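Two-Arm Bench Checklist, with Comments
Clavwood Workshop, Rurport
Inspected Fri 8 November by Morfudd Kneath

Before we get going, a word to anyone who is new to the bench and has been handed these pages along with a badge and a locker key. The short lines are the checks, and you tick them or you don't. Everything under them is me talking, and you are welcome to skip it when you know the bench well, though I'd be glad if you read it through once. I have kept the order you would naturally walk it in, starting at the door and finishing at the logbook. The Seswood people use the same checks with their own comments, so if you come over from there you should find most of this familiar (and do tell me where theirs is better, I don't mind a bit).

SECTION A. THE ROOM

A1. Door sign turned to RUNNING before power goes on. OK

Please turn the sign first and sit down second. I know it feels fussy when you are alone in the building, but deliveries come in through this corridor and the drivers do try every handle.

A2. Floor line clear on all sides of the bench. OK, see comment

The yellow line is 400 millimeters out from the furthest point either arm can reach with the gripper fitted and open. It was measured again in July when the table was moved, and it is good. My comment is about the coat stand, which has crept over the line again. A person reaching for a scarf is leaning into the working area with their back to the arms, and I can't think of a worse way to stand. I've moved it next to the sink. Please let it live there.

A3. Stop buttons reachable from both ends, pressed and released, both arms lose drive. OK

Press each one, every time, on its own. It is very tempting to press the near one, watch both arms go slack, and assume the far one would do the same. Release, reset at the cabinet, then press the other. While you're at it, look at the arms as well as the lamp. The lamp tells you what the cabinet thinks, and you want to know what the arms are doing.

A4. Lighting steady, no flicker, blinds down on the window side. NOT OK

The left blind is hanging by one cord. Low sun across the table in the afternoon has upset the cameras before, and I'd like it fixed before the next long run. I have left a note for building services. Until it's done, no unattended runs after lunch.

SECTION B. THE ARMS AND GRIPPERS

B1. Mounting bolts, paint marks lined up. OK

Run a finger over them as well as an eye. You'll feel a raised washer sooner than you'll see one.

B2. Cables free through the full range of each joint. OK

I jogged both arms slowly with the side panel off. The right wrist cable has a little less slack than I'd choose, but it doesn't pull at full rotation and I've passed it. Look again next time, please, and if it has tightened at all then call it a fail and don't be shy about it.

B3. Finger pads secure, no splits, no lifting corners. OK after repair

One pad on the left gripper was lifting. I cleaned it up and put a new one on, and let the adhesive have its full eight hours before anybody closed the fingers on it. If you are in a hurry and the pad isn't, the pad wins.

B4. Grip force set to the value on the card. OK

The card is taped inside the cabinet door. If you change the value for an experiment, write the new one on a sticky note and put it over the old one, so the next person sees it before they see anything else, and then take it off and set things back when you leave.

B5. Arms cannot reach each other at speed. OK

The shared zone in the middle of the table is where I spend most of my worrying. Only one arm may be moving in it at a time, and the other should be parked outside it, stopped, with its brakes on. I tested it by asking for both at once. The second request was refused, with a plain message on the screen, and that is exactly what we want to see.

SECTION C. THE SIMULATED RUN

C1. Every new task rehearsed in simulation before it is tried on the bench. OK

This is the rule I get the most sighs about, so let me be long-winded for a minute. The rehearsal is there to catch the clumsy things: a wrist that swings wide, a finger that comes in lower than you pictured, an arm that takes the scenic route through a shelf. Those are cheap on a screen and quite dear on a table. I don't ask for a perfect rehearsal. I ask that you watch it all the way through, at normal speed, with your hands off the keyboard, and then watch it again slowly at any moment where a finger is near something it could knock over.

C2. Layout in simulation matches the written task sheet. OK

Go object by object with the sheet beside you. Shelving at the back, containers where the sheet puts them, nothing extra and nothing forgotten. If the sheet says the holder stands in the open and the file has it tucked against the shelf, you have rehearsed some other task.

C3. Close approaches reviewed. OK, with a request

The task I looked at had the marker standing in the blue mesh pen holder. I paused with the right gripper open and its lower fingertip very nearly at the upper part of the cup, and that's the sort of moment I mean. A light, tall thing with something leaning out of the top will go over from a small nudge. So my request is that you stop the playback at the closest approach, write the gap down on the task sheet, and decide then and there whether you'd be happy with it on the real table. 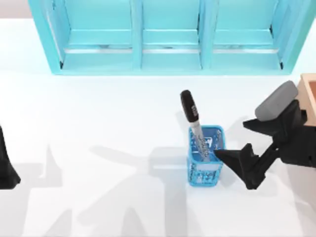

Lewis wrote back on the draft of this section to say that a gap measured in simulation is only as good as the calibration behind it, and that anyone copying the number straight onto the task sheet should also copy the date of the last calibration next to it, or the number will be trusted long after it has stopped being true.

I think that is right, and I've added it as C4 below with thanks. It costs one more line on the sheet. It also saves the rather awkward talk we had in the summer, when two of us were arguing about clearances and were using calibrations from different weeks without knowing it.

C4. Calibration date written beside every clearance figure. NEW

It applies from now on. You needn't go back and fill in old sheets, but if you pick up an old sheet to run it again, treat the clearances on it as blank and take them fresh.

C5. Speed for the first real run set to the slow setting, whatever the rehearsal showed. OK

A clean rehearsal earns you a first run on the bench. It doesn't earn you a fast one. Three clean slow runs in a row, with a person at each stop button, and then you may go to the normal setting. If one of the three goes wrong, start your count again, and please don't round a wobble up to a success. We have all done it. I did it with a mug I was fond of.

SECTION D. OBJECTS ON THE TABLE

D1. Only the objects on the task sheet are within reach of the arms. NOT OK

I found a screwdriver and somebody's lunch fork on the back ledge. Neither was on any sheet I could find. They're in the tray by the cabinet if you'd like them back. Tools left inside the working area are how fingers get bent, both kinds.

D2. Pens and markers capped before they are used in a task. OK

It sounds like housekeeping, and partly it is, but ink on the pads changes how they grip and you won't notice until something slides.

D3. Nothing glass, nothing filled, nothing sharp without a signed sheet. OK

Open containers are fine when they're empty or holding dry things. If you want liquid, come and find me first and we'll work out a drip tray and where the cables go. I say yes more often than people expect.

D4. Shelves and boxes fixed down or heavy enough to stay put. OK

Push them with the flat of your hand, at the top edge, about as hard as you'd push a sticky drawer. Should anything shift, put clamps on it before you run.

SECTION E. PEOPLE

E1. Operator named on the board, and only one operator at a time. OK

Two people can watch. One person drives. If you swap halfway, stop the arms, change the name, and start again. Saying "you've got it" across the room is not a handover.

E2. Hair tied, sleeves close, lanyards off. OK, mostly

I took my own lanyard off halfway through writing this line, so let's call it a friendly reminder to all of us, me included.

E3. Hands stay out until the drive lamp is off. OK

It's the one I'd keep if I had to throw every other check away. When an object falls over in the middle of a run, your hand will want to go and catch it, quite by itself, and you have to have decided beforehand that you'll let it fall. Stop button, lamp off, then reach. Practice it with the arms parked until it feels dull.

E4. Break taken after a long session. OK

Five minutes away from the screen, out in the corridor or further. Watching arms move slowly is sleepy work, and a sleepy person at a stop button is mostly decoration.

SECTION F. THE LOGBOOK

F1. Every stop recorded, including the ones that felt silly. NOT OK

The book shows a whole week with no stops in it, and I was in the room for two of them. Nobody is in trouble. I read the stops to find patterns, such as the same joint or the same shelf corner, and I can't find a pattern in blank pages. A line is plenty: what was running, who pressed, what you were worried about.

F2. Faults from last inspection closed. OK

The squeaky cabinet hinge and the faded floor arrow are both done. Lovely job on the arrow.

OPEN ITEMS

A4, left blind, waiting on building services.
D1, stray tools, all operators please.
F1, stops to be written up as they happen.
B2, right wrist cable, passed, look again at next inspection.

The bench is cleared for attended runs, with the lunch rule under A4 staying in force until the blind is mended. Comments can go in pencil in the margins of the paper copy by the door, and I'll type up the readable ones.

Morfudd Kneath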